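Fading on silk sunflowers in a south window
Posted in Home & Decor, 11/16/25

I put artificial sunflowers in a front window in May and the petals facing the glass have lost color. The window is a Tramer double pane with no coating. Will a spray fix this, or do I need film?

pumphrey_2

Film. Clear UV film blocks most of the ultraviolet but only part of the visible light, so fading slows and does not stop. Measure the glass, not the sash. Mine was 590 by 700 mm and one Gorivico sheet covered it.

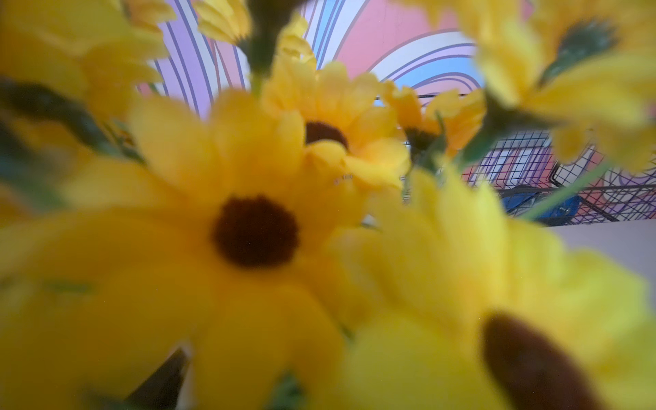
Spray works on fabric petals if you apply two light coats and let the first dry fully. Test the back of one petal for spotting. It will not bring color back.

Njoroge Mwakalinga

Agree on film. Also rotate the stems monthly so any fading is even.

vullby239

just buy new ones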